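Mar 17, 2022

Stayed late at the lab again, which my roommate now calls my other apartment. The heater there works better, so she may have a point.

We have been on the brick task since October. Back then the plan was that the hand would build a small wall by winter break, and we would spend spring doing something impressive. Spring is when the proposal said we would pour tea. I reread the proposal tonight while waiting for a file to copy. It has the word "seamlessly" in it four times. I wrote that section.

Irkau (our team, named after a typo in the registration form that the school will not let us change) has a slot at the Narima student showcase. Ten minutes, one table, no touching the robot once the clock starts. The rules run to 13 pages and most of them are about extension cords.

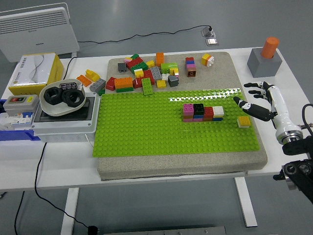 The trouble with big toy bricks is that they were designed for toddlers, and toddlers are much better at this than we are. A toddler feels the studs catch and pushes. Our hand has to be told what pushing is. I spent an hour on the angle of the thumb, moved it a hair, ran the thing again, and moved it back. That was the productive hour.

We had the usual argument about the pile. One side wants the loose bricks laid out in tidy rows, always in the same spots. The other side, mine, says the showcase people will dump them out of a bag and smile at us. We settled on leaving the pile a mess for practice and being nervous about it. I also lost the vote on repainting the logo, so Etata stays the name of the software and stays in that awful font.

Our log says 338 runs as of tonight. I would love to write down how many were good ones, but we changed what "good" means twice and only one of those times did we tell each other. Tomorrow's job, mine, is to go back and relabel the first 200. I volunteered for this. I was eating at the time and not thinking clearly. 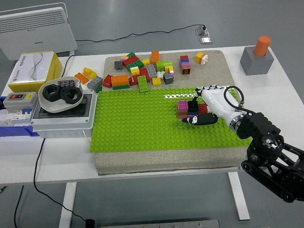

Page last changed: Mar 17, 2022, by the author

Things to bring up at the next meeting, before I forget them in the shower:

The Anozie lab wants its good screwdriver back. We have had it long enough that I'd started to think of it as ours — so had the screwdriver, I suspect.

Somebody has to write the poster. I did the proposal, see above, and should not be let near it.

Also the cable over the hand needs a look before we ship anything anywhere. I keep saying this and then going home.

Bus was late. Had cereal for dinner. Relabeling at nine.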